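Orathai Nakpan
22/05/2025

Reading the "sort your whole house in a weekend" guide that Traltusel put out. I have doubts.

It claims the average home has 3,421 loose objects in it. Who went through the drawers? No source given.
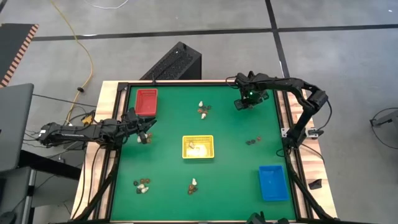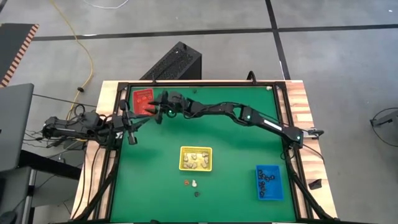 The guide's big rule is one container per kind of thing. Buttons here, screws there, batteries in their own box. Fine on paper. But a plastic basket or a tray only holds what you put in it, and a small pile of pebbles is still a small pile of pebbles once it has a home. You still own the pebbles.

Then comes the shopping list – of course there's a shopping list. Their starter set is $167 before labels. So step one of owning less is buying more.

I tried the free part in September. The kitchen drawer stayed tidy for maybe nine days. Then the rubber bands came back.

My aunt keeps everything in old cookie tins and finds a fuse faster than I can find my keys. She has never labeled a thing.

Page 12 says you'll "save 489 hours a year." That's more than an hour a day looking for stuff. Does anyone really do that?

I'll finish the guide, but I'm keeping my wallet shut.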